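Wotinow wants you to stop rinsing your snack wrappers. Or start. It depends on which page you read.

Apr 27, 2024

The waste district that serves Wotinow and Clollach will begin taking snack bar wrappers and other crinkly plastic packaging in May, under a trial that has been announced with more cheer than detail. Residents have been told to keep the wrappers out of the regular blue cart, collect them in a separate bag at home and carry the bag to one of 2 drop-off points. One is behind the Clollach library. The other is at the Marero grocery on the Wotinow side of the river, next to the bottle return.

What happens after that is where the announcement gets thin. The district says the material will go to Granström, a sorting company that already handles its cardboard. Granström says it will bale the wrappers and send them on to "a range of outlets." Asked which outlets, the company said it was still in talks. Asked whether burning the plastic for energy counted as one of them, it said that all options were being looked at. Readers can decide for themselves what that means.

Snack wrappers have been the headache of household recycling for as long as there have been blue carts. The typical nut or granola bar comes in a thin film, often made of several layers stuck together, sometimes with a metallic coating on the inside. The layers keep the bar from going stale and they also make the wrapper hard to turn back into anything. It is light, it blows around, it jams sorting belts, and it usually arrives with crumbs or melted chocolate on it. Most programs in this part of the state have simply told people to throw it in the trash.

The new program says otherwise, and the instructions that go with it need another look. The flyer sent to homes says wrappers should be "empty, clean and dry." The district's website says they should be "empty" and that there is "no need to wash." A third version, taped to the door at Marero last week, asks shoppers to give each wrapper "a quick rinse in the sink." 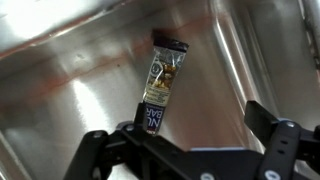 A quick rinse is easy to ask for and harder to defend. Anybody who has tried to wash the inside of a bar wrapper knows it holds water in the seams and takes all night to dry, and a bag full of damp plastic under the kitchen counter will start to smell well before anyone gets around to driving it to the library. There is also the matter of hot water and soap being spent on something that weighs less than a sheet of paper. If the plan is to bale the stuff and burn it, the rinse does nothing for anybody.

A district spokesperson said by email that the website is correct and that the flyer was printed before the final wording was agreed. The sign at the grocery would be "updated." It was still up when we checked.

The flyer does include a few points that all the versions agree on. Only wrappers and film that crinkle when squeezed are accepted. Paper sleeves and cardboard boxes still go in the cart. Wrappers with food left in them will be pulled out and thrown away, and so will a whole bag if too much of it is dirty, though the flyer does not say how much is too much. Full, unopened bars past their date are not accepted at all – people are asked to open them, put the bar in the food scraps bin and bag the wrapper.

The district has high hopes for turnout. It points to 1,038 households that signed up for a reminder text when the trial was first floated over the winter. That sounds like plenty of interest, but signing up for a text takes a few seconds and costs nothing. Saving wrappers in a bag, keeping the bag somewhere and taking it across town is a different kind of promise. A similar drop-off for plastic grocery bags in Clollach ran for one summer and was dropped after the bin kept filling up with coffee cups and dog waste.

Nor is there a clear measure of success. The trial is set to run for 20 weeks, after which the district says it will "review the learnings." It would not give a target weight, a target number of users or a cost. The only money figure offered was that the trial would be paid for "within existing budgets," which usually means something else is getting less.

None of this makes the idea a bad one. The wrappers are real, people do feel guilty throwing them out, and a town that eats as many snack bars as this one probably ought to be doing something about it. It would help to know where the bales are going. It would help more if the companies that choose the packaging had been asked to pay for any of this, and the district confirmed that they have not been.

The bins at the library and at Marero are due to open in the first half of May. Bags will not be supplied, and any clear plastic bag will do. Residents who want to know where their wrappers end up can write to the district office – it says it will publish Granström's list of outlets once there is one, but gave no date.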